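Larkis Home Help Desk
Ticket 412
Subject: Usuvley cloths leaving blue on everything in the wash
Product: Usuvley utility cloth, 330 gsm, color "Lindsay Blue"
Opened by: Bohumila Ševčík
Opened: 10/20/21
Status: Closed by customer

Original message

Hi there! I have a pack of your Usuvley cloths and I love them, let me say that first so you know I'm not writing in to yell. They soak up everything, they fold down small, and the color makes me happy every time I open the drawer. But they are turning my other laundry blue. Not a lot, more like somebody breathed on it with a blue crayon in their mouth. A pillowcase went first, then the edge of a bath mat, and last night the pocket of my husband's good shirt, which is how I ended up here typing to you.

The label says machine wash warm with like colors. I did put them in with whites the first time, I'll own up to that. But I'd had them through the machine alone twice by then and figured they were done.

Can you tell me (a) if there's a way to set the dye and (b) if there's any saving the shirt? I bought these at your Grostport store and threw the receipt away, so if this is headed toward a return I'll have to go digging in my email.

Thanks a million,
Bohumila

Reply from Larkis Home Help Desk

Hello Bohumila, thanks for writing in. Some loose dye is normal in the darker and brighter Usuvley colors for the first few washes. Please wash the cloths alone in cold water with a small amount of detergent, and run an extra rinse. Don't use fabric softener. Let us know whether you still see color coming off after that, and please tell us what kind of detergent you use and your washer's spin speed if you know it. For the shirt, keep it out of the dryer and soak it in an oxygen-based whitener according to the package.

Update 1, from customer

Okay! Shirt is in the bucket. My washer is a front loader, an older one, and the dial is on 1000 for the spin because that's where it has been since we moved in and I've never touched it. Detergent is plain powder, the unscented kind from the big tub. I do use softener on towels, and I'm afraid I've been treating the cloths as towels. So that's one thing I was doing wrong.

Ran them cold, alone, extra rinse, no softener. I tried to catch the rinse water to see what color it was, but with a front loader there isn't much you can do except kneel on the floor with a flashlight and look in the window. It looked grayish to me. My daughter said it looked like water.

Then I did the thing my mother used to do with new curtains -- took a white sock, got it damp, and rubbed it hard on one of the cloths in a corner. Blue on the sock. Faint, but blue. Did it again on a different cloth and got the same.

Update 2, from customer

Me again. I went ahead and soaked the lot in cold water in the laundry sink for 20 minutes, and this time I could see plenty. The water went a real blue, like the stuff barbers keep combs in. Drained it, filled it, soaked again, still blue but weaker. Third time you'd have to be looking for it.

I wanted to ask about vinegar. Everybody I know says a cup of white vinegar in the rinse sets the color. My neighbor swears by it and her sister swears by salt. I haven't done either one yet because I didn't want to mess up your steps. Is it worth doing or is it one of those things people say?

The shirt pocket is better but I can still find the spot if I tilt it toward the window.

Reply from Larkis Home Help Desk

Hello Bohumila, good thing you asked before trying it. Vinegar and salt won't set the dye in a finished cotton cloth. They won't hurt it in small amounts, but the improvement people see usually comes from the extra rinsing. The cold soaks are the right approach. Please repeat until the water is clear, then try a dry rub as well as a damp one. Dry transfer tells us something different from damp transfer. Could you use a larger piece of light fabric instead of a sock, so that any marks are easier to find?

Update 3, from customer

Well, you've ruined my neighbor's day. I told her over the fence and she said her yellow kitchen curtains have been fine since 1000 years ago and she isn't changing now.

Did two more soaks. The last water was clear as anything, I put a white bowl under a scoop of it to be sure. Hung everything up overnight, didn't use the dryer. For the light fabric I have an old sheet that's too thin to put on a bed and too good to tear up, so that's now my official testing sheet. I've been doing all of this out among the boxes we never finished unpacking, which my husband says is fitting. 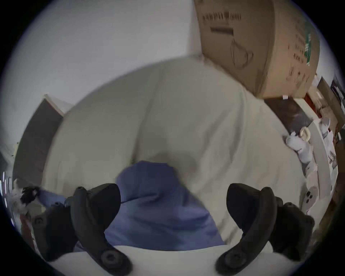
The dry rub is the one that had me worried, because I mostly use these dry for dusting, and I don't want to be painting the bookshelves. So I bunched a cloth up, scrubbed back and forth on a flat part of the sheet until my arm complained, shook everything out and looked. Nothing! I turned on the overhead light and looked again. Still nothing. An off-white sheet is a tougher judge than a sock, I'd say, and with the blue heaped right on it like that you'd think any little bit that came off would show up. The only gray I could find was in the creases and that was shadow. It went away when I pulled the sheet flat. I did notice the color of the cloth looks more like periwinkle next to the sheet than it ever did in the drawer. I don't mind that a bit, but is that how Lindsay Blue is supposed to look? Or have I soaked some of it away?

Damp rub next, same sheet, different spot. There I did get a mark. Very, very pale, you'd need to know where I'd been rubbing. I circled it in pencil and then couldn't remember if the circle was around the first try or the second, so I did it over and circled that one twice.

Reply from Larkis Home Help Desk

Hello Bohumila, we're glad to hear it. A clean dry rub means the loose surface dye is gone. A very pale damp mark at this stage is within what we expect for that color, and it should fade over the next washes. Colors can look different next to an off-white fabric than they do next to wood or another color, so please compare one of your cloths with the stitched tag, which is dyed in the same bath and has had the same washes, and with any piece you haven't used yet. Do you have one that's still unwashed?

Update 4, from customer

I do! There was one at the back of the drawer, still with its paper band on. I'd been saving it for no reason.

Put the two side by side by the kitchen window. The new one is a hair darker. If you showed me one and then the other with a cup of coffee in between I wouldn't know. So I'm fine with that, and I'm going to soak the new one by itself before it gets anywhere near the others.

Here's what I've settled on, and shout if any of it is wrong:

Cold wash, cloths alone or with jeans.
No softener, ever. (I wrote this on masking tape and stuck it on the bottle.)
Extra rinse on.
Line dry until I've seen a clean damp rub, then the dryer on low.

I also turned the spin down a notch just to see. The dial does move, with a bit of a grunt. Things came out wetter and I didn't care for it, so it's back where it was.

Reply from Larkis Home Help Desk

Hello Bohumila, all of that is right, and your spin speed is fine where it is. Would you like to keep this ticket open while you try a few more washes? We can also start an exchange through the Grostport store if you prefer. The order email will do in place of the receipt.

Update 5, from customer

No exchange, thank you, I've put too much work into these to hand them over now! Let's keep it open a little longer.

Wash with jeans: fine. Another wash with jeans: fine. Then I got brave and put in one gray T-shirt that I paint in, and that was fine too, although with that shirt it's hard to be certain. Damp rub on the testing sheet after that, and I couldn't find anything, pencil circle or no pencil circle. My daughter looked too, and she has the better eyes.

The shirt came out of its second soak with the pocket clean. I had my husband wear it to dinner and didn't tell him which pocket it had been.

The bath mat I'm leaving as it is. It only touched the one edge and that edge goes against the tub.

Last question and then I'll leave you alone -- I'm thinking of getting more of these for my mother in February, for her birthday. She has everything white, towels, napkins, all of it. Is there a color that doesn't do this?

Reply from Larkis Home Help Desk

Hello Bohumila, the undyed Usuvley cloth is the safest choice for a white load. It's the same weight as the blue and can be washed warm from the start. The pale gray also gives off very little color, though we'd still suggest one cold wash alone first.

Update 6, from customer

Undyed it is. You can close this one. Thanks for your patience with me and my sheet!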